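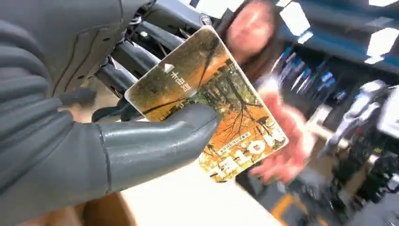 Figura 1. Tarjeta de hotel sujeta por la mano robótica durante una entrega a una persona.

Robótica de servicio. Tema 6: fallos en la entrega de objetos
Apuntes de clase, noviembre. Aula Leitner

Compartir 2 · Comentarios 2

6.1. El caso

Prenow integra manos de varios dedos en puestos de atención al público. El proyecto Nevholm consistía en un robot de recepción que toma una tarjeta de habitación de una bandeja, la acerca al huésped y la suelta cuando nota que tiran de ella. El incidente que estudiamos ocurrió en la entrega número 247 de la campaña de ensayos. La persona tiró de la tarjeta, la mano no abrió y, cuando la persona tiró con más fuerza, el controlador interpretó que el objeto se estaba escurriendo y aumentó el cierre. El dedo índice de la persona quedó apretado entre el canto de la tarjeta y un dedo del robot. Otra persona pulsó la parada de emergencia. No hubo lesión, solo una marca en la piel.

El informe interno lo clasificó primero como «error del usuario». Esa clasificación se retiró después. En el examen no se acepta como causa.

6.2. Por qué una tarjeta es un objeto difícil

En el tema 4 vimos la entrega de botellas y cajas. Una tarjeta plantea problemas distintos:

- Es delgada. El margen entre «sujeta» y «suelta» es de muy poco recorrido en los dedos.
- Es rígida en su plano y flexible fuera de él. Si la persona tira torcido, la tarjeta se dobla y la fuerza medida baja aunque el tirón sea fuerte.
- La superficie es lisa. El rozamiento cambia con el sudor, el polvo y el desgaste de la yema.
- Deja poco borde libre. Los dedos de la persona trabajan muy cerca de los del robot.

La figura 1 muestra un agarre en el que un solo dedo aprieta la tarjeta contra el mecanismo oscuro que tiene detrás. Conviene compararlo con la pinza de dos yemas enfrentadas del tema 4. En el agarre contra el mecanismo el contacto de atrás no tiene sensor, y por tanto toda la estimación de la fuerza depende de un único dedo. Obsérvese también la inclinación de la tarjeta. El tirón de la persona rara vez coincide con el eje largo, y el modelo de entrega suponía que sí.

6.3. Cadena de sucesos

El registro del controlador Sulunari permite reconstruir la secuencia. El lazo de fuerza corre a 1000 Hz y el supervisor de entrega, mucho más lento, decide cuándo pasar de SUJETAR a SOLTAR.

1. El brazo llega a la posición de entrega y el supervisor pasa a ESPERAR.
2. La persona agarra la tarjeta por una esquina y tira hacia abajo y hacia un lado.
3. La componente del tirón a lo largo del eje largo supera el umbral, pero solo a ratos. El filtro exigía que lo superase durante 300 ms seguidos.
4. El detector de deslizamiento, que no pasa por ese filtro, se activa con la primera vibración.
5. El reflejo antideslizamiento sube la fuerza de cierre.
6. La persona nota resistencia y tira más. Se vuelve al paso 4.

Hay dos detectores leyendo el mismo fenómeno y dando órdenes contrarias. El rápido dice «se cae, aprieta». El lento dice «todavía no es una entrega». Mientras el lento duda, manda el rápido. Cada uno por separado cumplía su especificación y los dos habían pasado las pruebas unitarias.

Definición (para el glosario): llamamos conflicto de reflejos a la situación en que una reacción de bajo nivel, correcta para una tarea, anula la decisión que pide la tarea en curso. El reflejo antideslizamiento es correcto durante el transporte. Durante la entrega tiene que estar inhibido o, como mínimo, limitado.

6.4. Zonas de atrapamiento en la mano
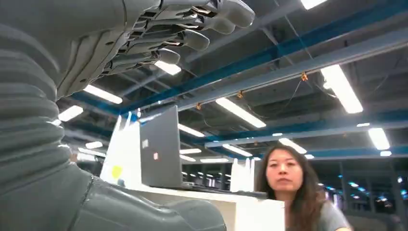
El análisis de riesgos original consideraba un único punto de atrapamiento, entre las yemas y el objeto. La revisión amplió la lista. En una mano de varios dedos con los eslabones al descubierto hay huecos entre la palma y las yemas que cambian de tamaño con la flexión. Con la mano abierta parecen inofensivos. Al cerrar se estrechan, y la persona que busca el borde de un objeto pequeño puede meter ahí la punta de un dedo sin mirar.

Zonas que hay que incluir en la tabla de riesgos de la práctica:

a) Entre yema y objeto.
b) Entre dos dedos contiguos.
c) Entre los eslabones y la palma.
d) Pliegues del manguito de la muñeca, si lo lleva. Riesgo bajo para los dedos, mayor para pelo largo y cordones de acreditación.

El apartado d) se suele olvidar. La persona que recibe el objeto tiende a inclinarse hacia la mano para ver qué le dan, y la distancia de seguridad medida con la persona erguida deja de valer. En la práctica la distancia se mide desde la posición más adelantada de la cabeza y no desde los pies.

6.5. Medidas adoptadas

Prenow hizo cuatro cambios, en este orden:

- Inhibir el reflejo antideslizamiento al entrar en ESPERAR. Si la tarjeta se cae, se cae. El coste de una tarjeta en el suelo es casi nulo.
- Calcular el tirón con el módulo de la fuerza en lugar de con una sola componente.
- Sustituir la condición de 300 ms seguidos por una ventana deslizante con fuerza acumulada.
- Añadir un tope de fuerza de cierre en el propio accionamiento, independiente del software de alto nivel.

El último es el único que cuenta como medida de seguridad. Los otros tres mejoran el funcionamiento y reducen la frecuencia del suceso, pero dependen del mismo programa que falló. En los trabajos del curso pasado varios grupos los pusieron todos en la misma columna de la tabla. Este año se descuenta.

También se cambió el agarre: la tarjeta se ofrece ahora con más superficie libre del lado de la persona. El modelo de bandeja no se tocó, y eso obliga a un regrasp intermedio que alarga el ciclo. Prenow lo aceptó; el cliente tardó más.

6.6. Trabajo para la práctica

Cada grupo entrega un diagrama de estados del supervisor con las transiciones corregidas, indicando en cada estado qué reflejos están activos. Se adjunta la tabla de riesgos con las zonas a) a d). Quien trabaje con la mano real usa el límite de fuerza reducido y tiene la parada de emergencia al alcance de una segunda persona, que no participa en la entrega. El pelo largo, recogido antes de acercarse a la mano.

Los registros están en la carpeta del tema, ya sin los canales de audio. El de la entrega 247 tiene el reloj del supervisor desfasado respecto al del lazo de fuerza, hay que alinearlos antes de dibujar nada. Para alinearlos sirve el flanco de la parada de emergencia, que aparece en los dos.

Lectura previa para el tema 7: apartado de sensores de par, sin las demostraciones.

Comentarios (2) · Compartir (2)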